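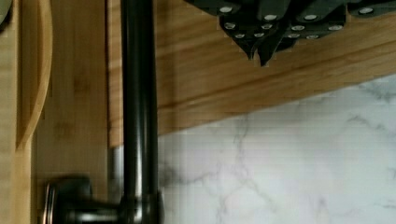 Berenice Quintero wrote to ask us whether there are really rocks in her kettle, because her gran says there are and her brother says that's silly.

82 shares | 24 comments

Her gran is right. The white crust inside a kettle is called limescale, and it is made of the same stuff as chalk.

Where does it come from?

Rain has hardly any minerals in it. When it lands, some of it soaks into the ground and trickles down through the rock. In the hills above Aklow the rock is limestone, and the layer is over 50 metres thick. Rainwater is very slightly acidic, so it dissolves a tiny bit of the limestone as it goes. You can't see it, just as you can't see sugar once it is stirred into tea.

Water that carries a lot of dissolved rock is called hard water. It doesn't feel hard. Water with very little in it is called soft water, and you often find it in places where the rock is granite.

Why does it turn up in kettles?

Heating hard water makes some of the dissolved rock turn solid again. It sticks to the inside of the kettle, and each time you boil it a little more is added. Drips on a tap can do the same thing more slowly. The water dries up and the minerals stay behind.

What about marble?

Marble starts out as limestone too. Deep underground it is squeezed and heated for a very long time until it changes into a new rock. Clay and other minerals mixed into the limestone can make coloured streaks, called veins.
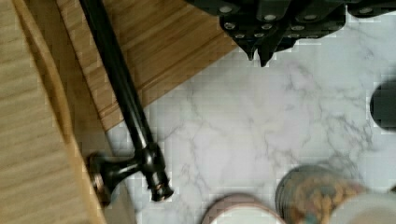 Thin grey veins on a white, marble-patterned surface.

Try it yourself

Ask an adult for a piece of chalk and some vinegar. Put the chalk in a cup and pour the vinegar over it. The fizzing is the acid breaking up the chalk and letting out a gas called carbon dioxide. Vinegar cleans limescale in the same way - but it can spoil real marble, so keep it off anything made of stone.

341 likes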